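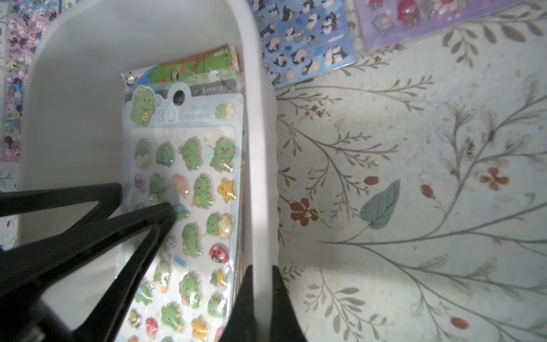
Sticker duty moves house

If you have worked at Varmont for longer than a month, you have done sticker duty. It never appeared in a job posting. It was the thing you got when the label printer was down, or when you had been a little too cheerful at the morning meeting. You sat at the long table and sorted puffy dinosaurs from penguins until somebody remembered you were there.

As of April, most of that belongs to the two-armed cell by the packing line. The arms take sheets out of the basket and put them in the tray, and they do it without once asking who left the radio on that station. The target for the first stretch is 60 sheets an hour. Tarcísio Paiva, who held the unofficial house record at 300, has been very gracious about this and mentions it only at lunch.

The slow pace is on purpose. Puffy sheets are thick in the middle and slippery in the sleeve, and they like to lean on each other in the basket. A person fixes that with a thumb and doesn't think about it. The arms have to be taught the thumb.
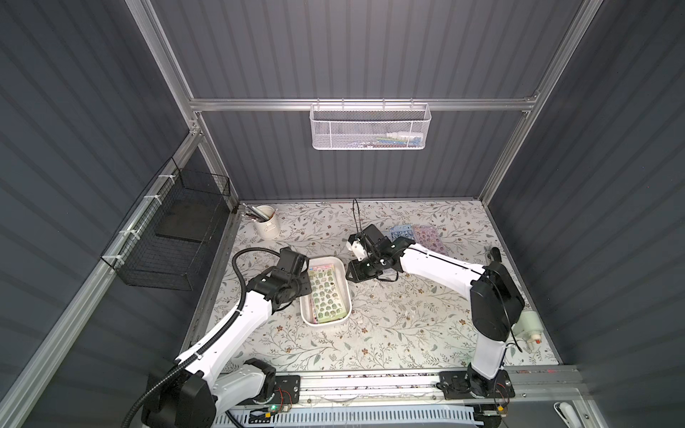
Varmont Floor Notes, Issue 42

So what changes for the rest of us? Fewer hours at the long table, for one. The sorting rota is down to a single seat per shift, and whoever has it now looks after the cell: filling the baskets, clearing the tray, and picking up whatever got dropped. Severino Soler is training people for the seat and has gone through 88 pages of manual so that you only need to read four. Please read the four.

The seat comes with the same pay grade as line lead, which took two meetings and a fair amount of sighing. It also comes with a stool that goes up and down, and we've already had a complaint that it mostly goes down.

Returns and mixed boxes stay with people for now, as do the Nismont orders, where every pack is different and the customer writes notes in the margins. Anyone who was worried about running out of dull work can relax.

A few of you asked about the flowered tablecloth. It stays. Two requests have come in for a plain gray one and five for the same pattern in the break room.

If you want a turn in the seat, put your name on the sheet by the time clock before the 3 p.m. changeover. Tarcísio has signed up twice, in different handwriting.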